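Vestari (student project)

Vestari is a student robotics project run at the Pelberg technical college. It is concerned with the automated handling and inspection of car body parts, and is taught as a practical course over two terms. Students enter in their second year and work in groups on a shared test cell. The course was set up by Driss Zaki, who remains its lead instructor, and the workshop sessions are supervised by Þórarinn Hafþórsson.

Background

The course grew out of an evening club that built small line-following vehicles. Zaki proposed replacing the vehicles with a full-size workpiece, arguing that students who had only handled table-top models had little sense of reach, clearance or the weight of a real part. The first year had 30 places. The name was taken from the club's last vehicle and has no further meaning.

Course structure

The first term covers frames of reference, camera calibration, safe working distances and the planning of simple arm movements. Each group keeps a written log, which counts towards the final mark. The second term is given over to a single task, set on a Friday and chosen from a list held by the instructors. Past tasks have included locating fixing holes on a door opening, following the edge of a tailgate without contact, and recording the position of brackets on the inner panel.

Software is written on a shared code base called Samir, which passes camera data and joint positions between the programs written by each group. Groups may replace any part of Samir except the stop routine.
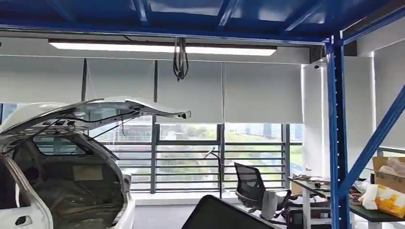 Work on the body shell is done with the liftgate either closed or fully raised, and the two positions are treated as separate set-ups. A program that has passed in one position must be tested again in the other before it is accepted. The raised position is regarded as the harder of the two. The inner side of the tailgate presents many small features at an angle, and daylight from a window can change the readings between morning and afternoon. Groups are therefore required to note the time of day and the state of the blinds in the log.

Assessment

The final test consists of 2 runs, of which the better is counted. Marks are given for position error, repeatability, time taken and the quality of the log. A run is stopped and scored as zero if the arm touches the painted surface. The written rules run to 164 numbered clauses, most of them dealing with restarts and disputed measurements.

Funding

Vestari receives a yearly grant of 2000 euros from Zonent, a supplier of assembly fixtures, which is spent on sensors and replacement cables. Zonent has no say in the choice of tasks. The pay of teaching staff is met by the college.

See also

Pelberg technical college
Samir (software)
Body-in-white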